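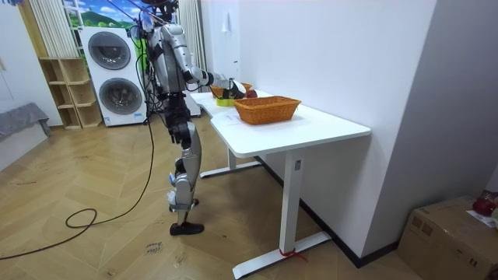

Inhibition of Alpha-Glucosidase by Acarbose: Comparing a Yeast Enzyme and a Rat Intestinal Extract

Biochemistry Project Report
Sostmont College, Okafor Building teaching lab
Submitted 6/13/22

Summary

Acarbose is a drug taken by people with type 2 diabetes. It slows the breakdown of starch and sugars in the small intestine by blocking enzymes called alpha-glucosidases. Many student and screening labs test this kind of inhibitor on alpha-glucosidase from baker's yeast, which is cheap and easy to buy. This project tested acarbose on the yeast enzyme and on an extract of rat small intestine, using the same plate assay for both. The concentration of acarbose that cut the activity of the yeast enzyme in half was 890 micromolar. The intestinal extract was much more sensitive. It was already more than half inhibited at the lowest concentration on the plate, so only an upper limit could be given. The yeast enzyme is a poor stand-in for the human target when the inhibitor is acarbose.

Background

Starch is a long chain of glucose units. Amylase from saliva and the pancreas cuts it into short pieces, but those pieces are still too large to cross the wall of the intestine. Enzymes fixed to the surface of the intestinal cells finish the job. The two main ones are maltase-glucoamylase and sucrase-isomaltase. Both release single glucose molecules, which are then taken up into the blood.

Acarbose looks enough like a short piece of starch to fit into the active site of these enzymes. It has a nitrogen linkage where a normal sugar chain would have an oxygen, and the enzyme cannot cut it. The binding is reversible and competitive. When the enzyme is blocked, glucose is released more slowly and over a longer stretch of the intestine, so blood sugar rises less sharply after a meal. Sugar that is not absorbed moves on to the large intestine, where bacteria ferment it. This explains the gas that is a common side effect.

Alpha-glucosidases are usually sorted into families by their amino acid sequence. The intestinal enzymes belong to family 31 and the yeast enzyme belongs to family 13. They carry out the same reaction but do not share the same overall structure. An inhibitor that works well on one may not work well on the other. We had used the yeast enzyme in an earlier class and found that acarbose did very little at the concentrations in the handout. This project started from that result.

Questions

How much acarbose is needed to cut the activity of yeast alpha-glucosidase in half?
Is the rat intestinal extract more sensitive under the same conditions?
Can both enzymes be measured with the same substrate and the same plate layout?

Materials

Yeast alpha-glucosidase, rat intestinal acetone powder, acarbose, and p-nitrophenyl alpha-D-glucopyranoside (pNPG) were ordered through Ovier, the supplier used by the department. Phosphate buffer at pH 6.8 was made in the lab and kept in the refrigerator. Sodium carbonate solution was used to stop the reactions. Absorbance was read at 405 nm on the Mornel plate reader in the instrument room.

Methods

Preparing the enzymes. The yeast enzyme was dissolved in cold phosphate buffer and kept on ice. The intestinal powder was stirred into cold buffer, broken up further with a hand homogenizer, and spun in a centrifuge. The clear liquid on top was used and the pellet was thrown away. A trial run was done with each enzyme to find a dilution that gave a steady rise in color over the whole reaction time. The intestinal extract had to be used much less dilute than the yeast enzyme, because the powder contains many other proteins and pNPG is not its best substrate.

Acarbose dilutions. The highest final concentration was 2,000 micromolar. Each following concentration was half of the one before it, down to just under 4 micromolar. Dilutions were made in phosphate buffer. They were calculated so that the concentration would be correct after the enzyme and substrate had been added. The first time we did this we forgot to allow for the added volume, and that plate was left out of the results.

Plate layout. Each row of the plate has 12 wells. The first well in a row was a blank with buffer in place of enzyme. The second was a control with enzyme and no acarbose. The other wells held the acarbose series from low to high. The yeast enzyme and the intestinal extract were run in separate rows of the same plate, with three rows for each.

Running the assay. Enzyme and acarbose were mixed in the wells and left for a short time at 37 degrees Celsius so the inhibitor could bind. The substrate was then added with a multichannel pipette. After 15 minutes the reaction was stopped with sodium carbonate. The carbonate also raises the pH, which brings out the yellow color of the p-nitrophenol. The plate was read right away.

Calculations. The blank value was subtracted from every well in its row. Activity was written as a percentage of the control well in the same row. The three rows for each enzyme were averaged. Percent activity was plotted against the log of the acarbose concentration, and the point where the curve crossed 50 percent was taken as the IC50.

Results

Yeast enzyme. There was almost no inhibition in the lower half of the concentration series. The curve began to fall in the upper part of the series and crossed the halfway point at 890 micromolar. At the highest concentration the enzyme still had a clear amount of activity left. The bottom of the curve was therefore not reached, and the fitting program had to be told to assume that it would end at zero.

Intestinal extract. Every well that contained acarbose was paler than the control. At the lowest concentration, activity was already below half of the control value. It kept falling as the concentration went up, and in the last few wells it could not be told apart from the blank. We can only say that the IC50 is below the lowest concentration tested. A new plate with a lower series was planned, but the remaining intestinal powder had been left out overnight and the extract made from it had very little activity.

Spread between rows. The three yeast rows agreed closely. The intestinal rows were less even, and the control wells differed more than we would have liked. The color in these wells was weak, so a small pipetting error made a larger difference. The extract was also slightly cloudy, and one row had a high blank.

Discussion

The two enzymes reacted to acarbose very differently. The gap is too large to be put down to pipetting error or to the uneven intestinal rows. It fits with the two enzymes belonging to different families, and with published work describing acarbose as a weak inhibitor of the yeast enzyme.

This matters for how plant extracts and new compounds are tested. Papers often report that an extract is stronger than acarbose, and in many of them the enzyme used is from yeast. Since acarbose performs badly against that enzyme, it sets a low bar. A compound can beat it on yeast and still be weaker in the intestine. A fair comparison would need a mammalian enzyme.

The IC50 is not a constant of the enzyme. For a competitive inhibitor it depends on how much substrate is in the well, and we used only one substrate concentration. A Ki value would be better for comparing the two enzymes, and it would need a set of plates with different amounts of pNPG. The substrate is another limit. pNPG is convenient because the product is yellow, but the intestinal enzymes meet maltose and sucrose in the body. With maltose the released glucose would have to be measured in a second step.

The extract is also a mixture. It contains both maltase-glucoamylase and sucrase-isomaltase, and our assay cannot separate them. The result for the extract is an overall value for whatever was cutting pNPG.

Further Work

The intestinal series should be repeated from fresh powder, starting at a much lower concentration of acarbose. The plan is to do this in September when the instrument room is open again. Miglitol would be a useful second drug to test in the same layout. The extract should be filtered or spun a second time before use to bring down the blank.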